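Wed 27 March

# Toy library in Wetau reopens with play food

The Grincombe Toy Library opened its doors again this morning after a five-week break for sorting and repairs. Families in Wetau can now borrow from 323 sets, up from 200 last year.

Pretend food was the most requested item in a survey of members over the winter, and the library spent $925 on it. Each household may keep a set for two weeks. There is no charge for members, and a yearly membership is $5.

Donations are taken at the Dlamini Street entrance on weekday mornings. Toys should be clean and complete. Plush items need to go through a washing machine before they are dropped off.

The play food includes a banana, an eggplant and a green pepper, along with softer pieces such as a plush watermelon slice. Plates are on hand as well. 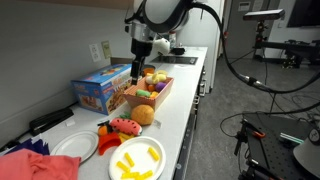

Nandi Magagula said her two children had worn out their own play kitchen food and that she would like to see the library lend toy pots next. Requests can be left at the desk or sent in through the Flesemau branch.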